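Giston Early Learning Certificate
Unit 9: Play food and table setting
Handout 2, room 1205

Sorting work at the play table starts with coloured plates and a small amount of toy food. Set it out before the children come in and keep the rest of the tub out of sight.
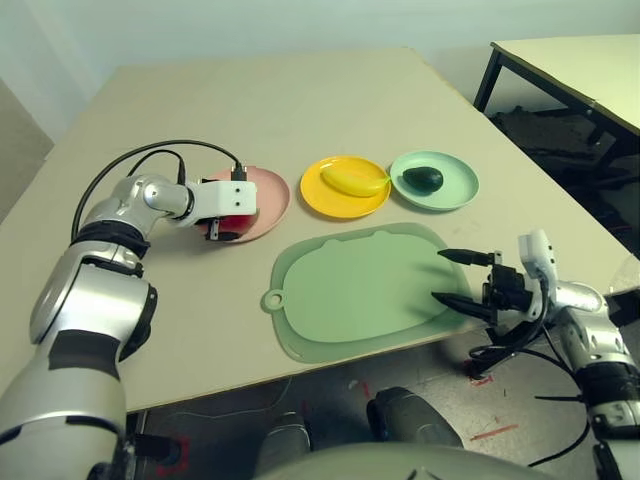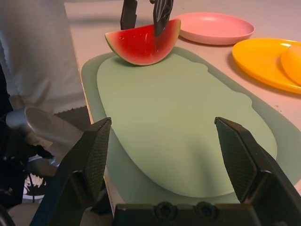

Coloured plates, a green cutting board and toy fruit.

Colour matching is the usual first task: banana to the yellow plate, avocado to the green. Watermelon is harder. It is red inside and green outside, and children will argue for either plate. Let them. Write down the words they use (rind, seed, skin, slice) and leave the correcting for later.

The cutting board stays in front of the plates. Food goes to the board first, gets named, then goes to a plate. Children under three may skip the board.

Plastic food is washed in warm soapy water at 11 and dried on a tea towel. Check for cracks. Anything small enough to fit in the choke tester comes out of the set.

Reading for March: Jedlow, chapter 9, on sorting by more than one attribute. The Zaidi observation sheet is due with your second placement log.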